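Home | Stories | People | Archive | Contact
Print this page | E-mail this article

The woman who folds for the whole street

Vasanthi Debnath starts at 6 in the morning, before the shop downstairs opens. Her small laundry in Buranero has two washing machines and one long table, and she does all the folding herself. "The machines wash. The folding is my work," she told me when I visited her on a Thursday.

She learned it from her aunt, who ironed for a hotel in Urkulberg. The aunt was very strict. "If a sleeve was crooked, she opened the whole shirt and gave it back to me. She did not say one word." Today Debnath has eleven regular families, and she knows which of them want the shirts rolled and which want them flat.

I asked which piece is the most difficult. I expected that she would say fitted sheets, but she laughed at this. "A sheet is only big. A T-shirt is soft and it moves. You make one side nice and the other side runs away."

Her method is simple to explain and, for me, not so simple to do. First she puts a cloth on the table, so that the shirt does not slide. Then she lays the shirt flat and passes her hand over it from the neck down. The sleeves go in, the sides go in, and the bottom comes up to the collar. I tried it three times. She was polite about the first two.
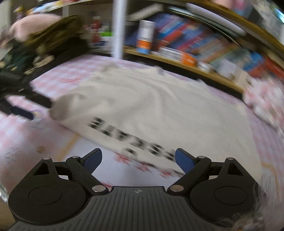

Debnath is particular about T-shirts with printing on them. "I don't like a hard fold through the letters. After one year you see a line there." A white shirt with big black letters low on the front, like the one on the pink and white checkered cloth, needs a different fold, she says, with the bottom part left longer. She also smooths out the small wrinkles first, always with the flat hand. When I left, she was already looking for the partner of a gray sock.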